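Cuaderno de taller, jueves por la tarde
Reedición del directo de Festis: escucha de las cintas y notas para la reseña
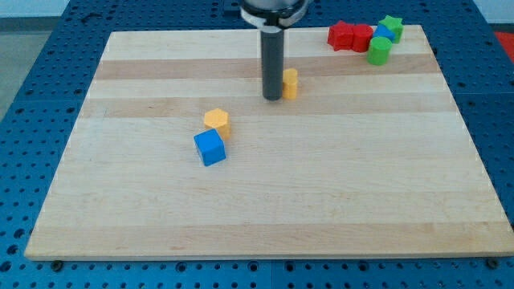 Hoy hemos escuchado la segunda cinta del concierto de Festis en Jelville. Maarten hizo la transferencia por la mañana y la dejó en la carpeta compartida. Dura 80 minutos, con una pausa larga donde el público pide una canción del primer disco y el grupo no la toca.

El sonido es mejor de lo que yo esperaba. La batería está muy delante, casi demasiado, y el bajo de Nivaldo Vasconcelos se pierde en los temas rápidos. En los lentos sí se entiende bien, sobre todo en "Kulkarni", que aquí dura el doble que en el disco de estudio. Los teclados entran tarde en el estribillo. Teun dice que es a propósito, yo no estoy convencido.

La voz: Mieke Koster canta medio tono más bajo que en el disco. Me gusta más así. En la última canción se nota el cansancio, pero no lo corregiría.

Problemas encontrados:
Zumbido en el canal izquierdo, minuto 15 hasta el final de la cara A.
Corte de 2 segundos antes de los bises. Hay que mirar si existe en la copia de Vilho.
Aplausos repetidos después de la quinta canción, creo que alguien los pegó en la mezcla antigua.

Drendo quiere el texto del libreto para febrero, de roughly 5 páginas. He escrito la primera, pero habla demasiado de la gira y poco de las canciones. La voy a empezar otra vez.

Preguntar a Vilho Räsänen por el orden verdadero del repertorio. En la caja pone una cosa y en la cinta se oye otra.

Mañana la cara B con auriculares.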